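Paper Craft Evenings, Tisatthorpe and Bolbridge: progress report for March

Both groups are running as planned. Fengying Xue leads card making at Tisatthorpe, and Zhenhua Han has taken over box folding at Bolbridge. We spent $1,155 on cardstock, dies and adhesive.

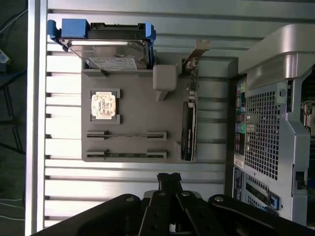
Hard drive in its blue caddy, on the gray board

Members finished 79 cards and treat boxes. Attendance at Tisatthorpe held at 10. Bolbridge lost two weeks to a heating fault, and those sessions move to April. The stamp order from Hebden is still outstanding.
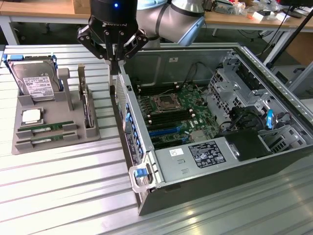 Open computer case and gray parts tray

Next month we start envelope liners and price a second paper trimmer for Flatthorpe.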